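Motorrad für den Speditionstransport vorbereiten

Stand: Oktober. Gilt für Abholungen mit offener Palette und im Kastenwagen.

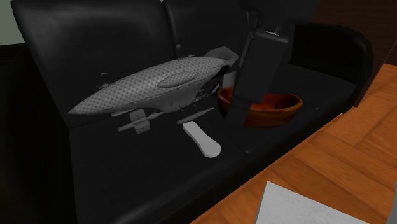 Modellluftschiff auf schwarzem Sofa

Vorbereitung am Vortag

Tank auf höchstens ein Viertel entleeren. Bei Luftfracht gelten strengere Grenzen, die im Frachtauftrag stehen. Alarmanlage abschalten, Batterie-Minuspol lösen und isolieren. Koffer, Topcase und Navigationshalter abbauen und getrennt verpacken. Reifendruck nach Herstellerangabe einstellen, nicht absenken.

Kilometerstand und vorhandene Kratzer im Übergabeprotokoll eintragen. Das Formular von Ridard hat dafür 8 Felder, weitere Schäden kommen auf ein Beiblatt.

Verzurren

1. Vorderrad in die Wippe schieben, Lenker gerade stellen.
2. Zwei Gurte (50 mm Breite) an der unteren Gabelbrücke ansetzen, nicht am Lenker.
3. Gabel bis etwa zur Hälfte des Federwegs einfedern.
4. Hinten zwei Gurte am Rahmenheck nach außen abspannen.
5. Gang einlegen, Seitenständer einklappen.

Die Palette Skistari trägt bis 320 kg einschließlich Gepäck. Schwerere Tourer benötigen das Modell Abernathy mit verstärkter Wippe.

Abholung

Zweitschlüssel behalten, Hauptschlüssel dem Fahrer übergeben. Gurte nach 23 km Fahrt nachspannen lassen und dies im Auftrag vermerken. Aufträge für die Folgewoche müssen bis Donnerstag vorliegen.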